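What the second arm will cost us

I promised in March to put the numbers for the second arm in one place, so I don't have to keep looking them up in old emails.

We have one arm at the Kaltaddale workshop, and it spends its days on stems and light packaging. The plan is to add a second next to it before winter. The arm itself is the easy part to budget for, as Zinchenko quoted us a fixed price and has stuck to it. The smaller items are where I got the first budget wrong.

Fingers come first. A pair of the narrow tapered ones from Protska is £167, and I have put down two pairs. The wide ones that came with our first gripper are fine for boxes and no good for anything thin. Next is the wrist camera at £513 including the bracket and cable. I looked at a cheaper one, but it needed its own power supply and I don't want another wire running down the arm.

Then the test objects. I left these out of the first budget completely and it was a mistake. Artificial flowers cost very little each, but the leaves get bent and the stems work loose, and we replace them more often than I expected. I have allowed £34 a month, which Esmaeil Shokri thinks is too low. He does the ordering, so he may be right.
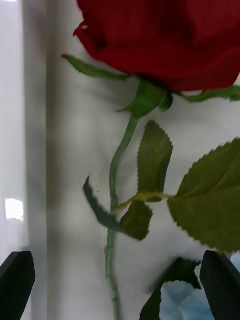
The wrist camera's view of a fabric rose, with a finger either side of the stem.

Roses are what I would buy again. The stem is thin and has bumps on it, and the leaves stick out sideways, so the fingers have to come in at a sensible height. A plain rod would be cheaper but it doesn't tell me much about how the arm will cope with our real orders.

The last big line is the stand and guarding, at £1,130 from Prikodero. That covers the frame, the feet and the side panels, but not delivery. I asked about second-hand and they had one, only it was too short for our bench – a pity, as it would have paid for the camera.

Still to sort out:

Delivery for the stand. Waiting on a price.
Whether one software licence covers both arms. Zinchenko say yes on the phone, and I would like it in writing.
A second socket on the back wall. Our electrician can't come until next month.
Training time for Esmaeil and me. I have put down two days each and no money, which is probably wrong too.

I'll add the delivery price to this post when I get it.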